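Cell Technician, Robot Maintenance (two-shift pattern)
Stenska, Ondavville site
Closing date: Sat 27 November
Reports to: Neusa Fontes, Cell Maintenance Lead

The post

Stenska runs ten robot arms at Ondavville on handling and packing work. We need a technician to look after one cell, known on site as Paiva, from set-up through daily checks to repair. The cell has one arm with a two-finger gripper. It handles black slotted beams and works close to staffed benches. The post is permanent and starts in January.

The technician will own the condition of the arm, the gripper and the wrist camera. Programming of new products is done by Tiruwork Yimer's group and is not part of this post, though the technician will be asked to check grip points before a new program is released.

Working area

The cell shares a floor with manual work. Benches, green plastic crates and blue metal framing stand within sight of the arm, and people work at the benches during the shift. Applicants should be used to isolating and locking off a machine in a busy area and to telling the people next to it before it moves.

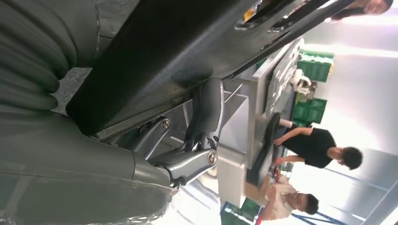
Duties

1. Start-of-shift check of the gripper. Look at the fingertips for wear, check the slotted screws at the finger hinges and confirm that both fingers close evenly.

2. Inspection of the corrugated sleeve for splits and rubbing. A sleeve with a split is changed before the arm runs again.

3. Re-teaching of grip points after any change of fingertip. The first 15 cycles are run at reduced speed with the technician at the stop button.

4. Cleaning of the camera window and a check of the view against the stored reference.

5. Full gripper strip-down every 200 running hours. Pins and springs are replaced as a set. Worn parts are bagged, labelled and kept until the monthly review.

6. Fault finding and repair, with an entry in the cell log for each stop. Entries state what was found, what was changed and the finger position readings before and after.

Requirements

At least four years in machine maintenance, of which some on robot arms. Ability to read wiring and pneumatic drawings. Clear written English for the log. Experience with the Jimon log software is useful; training is given to those without it.

Hours

Early and late shifts in alternate weeks. Call-out is shared with the other technicians and paid separately.

How to apply

Send a CV and a one-page account of a gripper or end-tool fault you traced and repaired to Maiara Toledo, Recruitment, Stenska, Ondavville. Interviews include a practical task at a bench: refitting a finger and setting its travel. Questions about the duties may be put to Neusa Fontes through the same office.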